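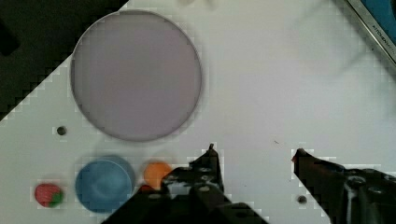

Play food people, gather round. I've spent a whole month of evenings on pretend fruit and a white table, and I have so much to say about it. Thread!

---

First, the big shallow dish. I wanted one dish that could be anything: dinner plate, pizza pan, pond, cake stand. It's a sort of pale lavender-gray inside with a thin gray rim, and I love it more than most of my real dishes.

---

It came from Brudari, the secondhand place behind the bus station. I went in for a lamp. I did not get a lamp.

---

The table is a Studari. If you've never met one, it's a plain white table that used to be sold for craft rooms, with little round holes in the top. I've heard they're for cable routing, and I've heard they're for clamps. The kids at our Saturday-style open house (it moves around the week, don't ask) have decided they're drains.

---

So now we have a sink! You tip your bowl over the hole, you say "glug glug glug," and the soup is gone. I could not have planned a better sink.

---

OK, the strawberry. Small, red, green leafy cap. It's the star. Every single order at the pretend cafe includes the strawberry, and we only own the one, so there's a lot of "I'm sorry, the strawberry is at another table right now."

---

I looked into getting more. Then I watched a four-year-old negotiate for it with real patience (offered the orange, got turned down, offered the orange AND a bowl, got a deal) and decided one strawberry is fine for now.

---

The blue bowl is from a set called Nina. It's a light dusty blue, very soft looking, and it goes with everything. I'd happily eat cereal out of it if it were three times the size.

---

Some of you asked last time what size bowls work for little hands. I've tried a bunch. The short answer is smaller than you think! A bowl a kid can hold in one hand leaves the other hand free for stirring, and stirring is pretty much the entire job.

---

Big dish, small bowls. That's my whole system. The big one stays put on the table and everything else travels. When I had two big dishes out, they turned into hats within the hour.

---

Prices, for those keeping score at home: the big dish was $3. The Studari was $25 with a wobble, and the wobble came out with a folded piece of cardboard and then, a week later, with a proper screw.

---

The Nina set was the splurge, $15 with one bowl missing. I was fully prepared to be sad about the missing bowl and haven't thought of it since.

---

Now the food. Most of ours is Grisska, which is an older line that turns up in mixed bags at rummage sales. What I like is that the shapes are simple. A round orange thing is an orange. It's also a ball, an egg yolk, the sun, and one time a very important button.

---

Somebody asked if realistic play food is better. I go back and forth! Realistic is great for sorting and naming. Simple shapes are great for everything else. We keep both in the box and see what gets pulled out, and on most afternoons it's the simple ones by a mile.

---

Things that have been served to me on the big dish since October:

- orange soup
- strawberry with a side of orange
- "nothing, but hot"
- a birthday
- the bowl itself, upside down, "because it's a cake now"

---

The birthday was delicious. I asked for seconds.

---

A word about white tables, because I got a few doubtful replies when I posted the Studari. Yes, they show every mark. There are little dark specks on mine that I have given up naming. I've come around to it, though -- the colors of the food really sing on white, and a kid across the room can spot the red one right away.

---

Before this we used a patterned tablecloth with fruit on it. Cute! Also terrible! Everyone kept trying to pick up the printed cherries, and the real play fruit just disappeared into the background.

---

Cleaning, since it's the thing I get asked most. Warm water, a drop of dish soap, soft cloth, then everything goes on a towel overnight. I do the bowls after each open house and the fruit at the same time. The table gets a wipe whenever I walk past it, which is constantly.

---

One thing I'd skip: soaking. I once left a bag of mixed play food in a sink while I answered the phone, and two of the pieces took on water and rattled for weeks. They're still in the box. They are now "the maracas."

---

Storage was a mess for ages. I had 43 pieces of play food in one deep bin (I know the number because I finally dumped it out on the rug one evening) and kids would just dig to the bottom and fling. Deep bins make diggers!

---

What fixed it was putting out less. I pull a handful for each session and the rest sleeps in the closet. A few fruits, a bowl or two, the big dish. They play longer with that little bunch than they ever did with the whole bin.

---

I also stopped setting it up "nicely." I used to make a little still life, strawberry in the middle of the dish, bowls in a row, very pleased with myself. They'd stand there and look at it like it was a shop window.

---

Now I leave the big dish off to one side with nothing in it and the small stuff sitting loose on the table nearby. A bare dish is an invitation. Somebody always fills it within a minute or so, and it's never with what I'd guess.

---

Height matters too, by the way. Our first table was a coffee table, and the bigger kids ended up kneeling, then lying down, then leaving. The Studari comes up to their middles and they can stand at it and boss each other around like real cooks.

---

If you're starting from scratch and want a tiny list:

- one wide shallow dish
- two small bowls in a color you like
- one red thing, one orange thing, one green thing
- a cloth for wiping, which will become a picnic blanket

Go from there. You can do so much with that!

---

Someone in the replies says their kid only wants to line the fruit up and never cooks anything. Love it. Let them line it up! We have a regular who puts everything in a row along the table, checks it, and moves one piece over. Very satisfying to watch.

---

Another question: do I use tags or labels on the dishes? I tried picture labels for tidy-up time, with a little drawing of each bowl on the shelf. The drawings were bad. The blue bowl looked like a hat again. But they do help, and the kids like matching things to them, so they're staying.

---

Next on my list is a pitcher. A pouring toy plus a table with drains in it seems like a very good time. I've been to Brudari twice to look and came home with a muffin tin and a single wooden spoon, so the hunt goes on.

---

The muffin tin might need its own thread. Every fruit gets a seat! The strawberry went in the corner cup and was told it had "the window."

---

If you spot loose Nina bowls anywhere, in the blue or any other color, please send me a picture. And if you have a Studari, tell me what your holes are for. I'm collecting answers, and so far "drains" is winning, with "mouse houses" coming up fast behind.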